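The bench work for the Dernwood heating unit used a magnetic stirrer hotplate with an aluminium block clamped on top. Both readouts on the display showed OFF while the layout was checked, and the thin metal rod was left on the cloth beside the unit.
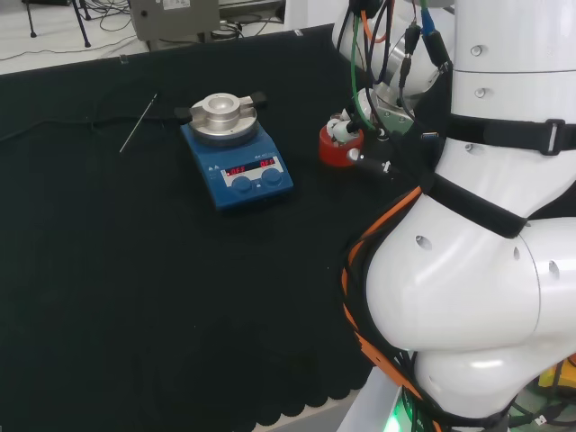

*Dernwood, December*

### 2.2 Bench layout

The stirrer was assigned asset no. 1670 in the Ovach inventory. Rated stirrer load was not tested. Glassware was limited to one small round-bottom flask, kept upright in a red-orange cylindrical stand behind the hotplate. The power cable and probe cable both lie across the cloth; a revised layout should route them along one side.

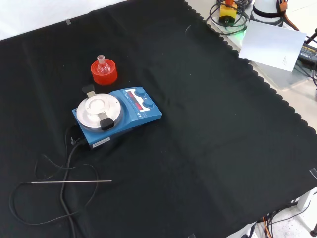

El Sherbiny asked whether the block should be levelled before each run, and whether 400 rpm was too fast for a flask of that size. Neither point is settled. Levelling has been added to the setup sheet (rev. 2), and stirring speed is deferred to section 3.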